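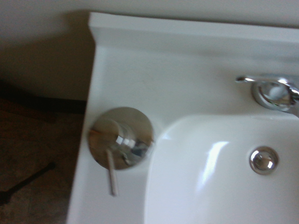 Ball Bearings: Small Balls Which Help Big Things to Turn

Do you have a bicycle, a skateboard or a scooter? Take it and turn one wheel with your finger. The wheel goes round many times before it stops. Inside the wheel, where your eyes cannot reach, there are little steel balls doing the work. They live in a part which is called a ball bearing.

In this text you will learn what a bearing is, why it needs grease, and how you can make a big one at home with marbles.

First, a word about friction

Put your hand flat on the table and push it forward. Now press harder and push again. You feel that the table holds your hand back. This holding back is called friction.

Friction is often our friend. Without it your shoes would slide on the floor, and the brakes of a bicycle could not stop it. But inside a machine friction can make trouble. When two metal parts rub on each other, they become warm and lose very small pieces of metal. After some time the parts do not fit well any more. We say that they are worn.

Rolling is easier than sliding

Imagine a heavy box full of books. If you push it over the floor, you will soon be tired. Now imagine that there are some round sticks under the box. You push, the sticks roll, and the box moves much more easily.

People have known this for a very long time. They moved heavy loads on rollers made from tree trunks. The only problem is that the rollers come out at the back, and somebody must carry them to the front again. In a ball bearing this problem is solved in a clever way, because the balls roll in a circle. They never come out at the back, for a circle has no back!

What is inside?

A usual ball bearing has four kinds of parts.

The outer ring
This is the big ring. Very often it sits still and is held tightly by the machine.

The inner ring
This is the smaller ring in the middle. A round bar, called a shaft, goes through it. When the shaft turns, the inner ring turns together with it.

The balls
They are between the two rings. Each ring has a groove, like a small road, and the balls roll in this road. They must be very smooth and all of the same size. If one ball were bigger than the others, it would have to carry too much of the load.

The cage
The cage keeps the balls apart, so that they do not rub on each other. It can be made from steel, brass or plastic.

Why do we put grease in it?

Even a rolling ball rubs a little. Grease makes a thin film between the ball and the ring, and this film is so thin that you would not notice it on your finger. It also protects the steel from rust. Many bearings have a cover on both sides, which keeps the grease in and the dust out.

How fast can it turn?

Let us take the fan in the workshop of Griralia, where I learned my trade. Its shaft turns 1447 times in one minute. The machine beside it is slower and makes 415 turns in one minute. The bearings in both machines must run the whole day, from Monday until Friday evening, and they should stay quiet. When a bearing begins to growl or to whistle, the mechanic knows that it is time to look at it.

Try it yourself

You need:
two metal lids with a rim, one smaller than the other
marbles of the same size
a heavy book

1. Put the small lid on the table, with the rim down, and the book on top of it. Turn the book. How does it feel?
2. Put the big lid on the table with the rim up, like a plate.
3. Lay marbles in it, in a ring along the rim. They must stand higher than the rim.
4. Put the book on the marbles, with its middle over the middle of the lid, and turn it again.

The book turns now with one finger. Please keep the marbles away from small brothers and sisters, and collect all of them from the floor afterwards.

Words to remember

Friction: the force which holds things back when they rub.
Shaft: a round bar which turns in a machine.
Groove: a long, narrow hollow where the balls roll.
Worn: damaged slowly by much use.

Text by Thảo Lương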